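Map the Work Before You Buy the Software

Every company I have worked with in the past decade has owned at least one piece of workflow software that the staff avoid. They log in because they have to, they fill in the required fields, and then they go back to the spreadsheet or the phone to get the job done. The usual explanation is that people resist change. I think the explanation is simpler. The software was set up to match a process that did not exist.

The order matters. A firm decides it has a problem with purchasing, or returns, or staff onboarding. It looks at three or four products, picks one, and then asks a consultant to draw up the process so the product can be configured. By that time the money is spent and the go-live date is on a slide somewhere. The person drawing the process is under pressure to draw one that fits the product.

I saw this up close at Holroyd, a distributor of plumbing parts with 136 employees. The firm had bought a package called Mekon to handle purchase requests. The official procedure had five steps and one approval. Lemlem Woldemariam, who ran the purchasing desk, kept a notebook of what really happened to a request, and her version had 17 steps. Four of them were phone calls to the warehouse to ask whether the part was already on a shelf there. None of the phone calls were in the software. When Mekon went live, requests moved through it quickly, and the company started buying parts it already had.

The calls came back within a month. They were made outside the system, so there was no record of them, and the managers who looked at the reports saw a process that was working well.

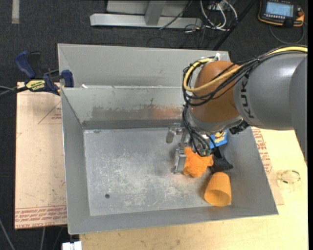

A KUKA robot arm working over a metal bin.

People in manufacturing tend to be better at this than people in offices. Before a plant changes a line, somebody walks it with a clipboard and writes down each movement and each wait. It is dull work and it is treated as part of the job. Office work gets no such walk. A request for a replacement part is as much a physical thing as the part is, in the sense that it sits somewhere, waits for someone, and gets passed on. You can follow it if you take the time.

The common objection is cost. Tyson Doucette, a finance director I respect and often disagree with, told me that a mapping exercise is a way of paying consultants to tell you what your own staff know. He has a point. A lot of mapping is done badly. I have seen a diagram printed on paper as long as a conference table, with 104 boxes, that no one in the department could read. It had been produced from interviews with managers, and most of the boxes described what the managers believed was going on.

My answer to him is that the mapping does not need to be large and does not need to be done by outsiders. At Stiltmont, a regional equipment rental firm, Ashley Lightfoot was given six weeks to look at how damage claims were handled before any vendor was invited in. She took 200 closed claims and traced each one through email and paper files. She used no special notation. Her final chart fit on two pages, and the clerks who processed the claims corrected it twice.

What she found was that most of the delay came from one form, which was sent to the branch, signed, and sent back to the same desk it had left. The signature had been required by an insurance policy the company no longer held. Stiltmont dropped the form. It still bought software the following December, but a smaller package than the one it had been considering, and it knew what to ask for in the demonstrations.

I would not claim that every firm will save money this way. Some processes are as messy as they look, and a good product will help. There are also cases where a company has to move fast, for instance when an old system loses support, and six weeks is hard to find. Even then I would want someone to follow twenty or thirty real cases from start to finish and talk to the people who handled them.

Vendors could help by asking for this before they quote. A few do. Most send a questionnaire to the project sponsor, who fills it in from the procedure manual, and the configuration starts from there. Buyers should refuse to sign anything until the people who do the work have read the diagram and marked it up in pen.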